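Comparing Two Grippers on the Same Tube Rack

Posted by Tuva Midtbø, 2026-10-20

These are the steps we use at Likbridge to compare a three-finger gripper with a two-finger one on small lab tubes. You need one arm, both grippers, a rack, a set of microcentrifuge tubes and a box to drop them in. Allow an afternoon for each gripper.

Step 1. Mount the first gripper. Bolt the adapter to the wrist, then the coupling, then the gripper. Enter the new tool length and weight in the controller before you move the arm. If you skip this, the arm will sag or fault when you switch to hand guiding.

Step 2. Route the cable. Leave a loop beside the adapter so the last joint can turn both ways. Turn the wrist by hand to its limits and check that nothing pulls tight.

Step 3. Set the approach point. Bring the gripper over the rack with the wrist pointing straight down and the fingers slightly open. Save this as "above_rack" and start every pick from it. 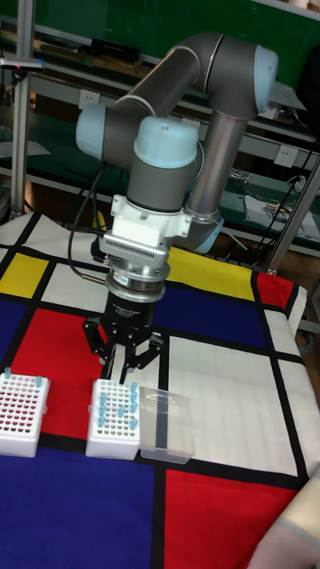 Three-finger gripper over the tube rack, with the clear box to the right of it.

Step 4. Teach one pick. Lower the arm at 40 mm/s until the fingertips are just under the cap, close, and lift straight up. Three fingers need more room between tubes, so teach on a tube with an empty hole next to it first.

Step 5. Run the set. We do 209 picks per gripper. Log each one as picked, missed or dropped, and refill the rack by hand in the same pattern every time.

Step 6. Swap grippers and repeat from Step 1. Do not reuse the old tool settings. Keep the rack where it is.

Katsuhiko Kobori wrote the logging script. It saves one line per pick, and the file opens in any spreadsheet program. Results for both grippers will go up in December.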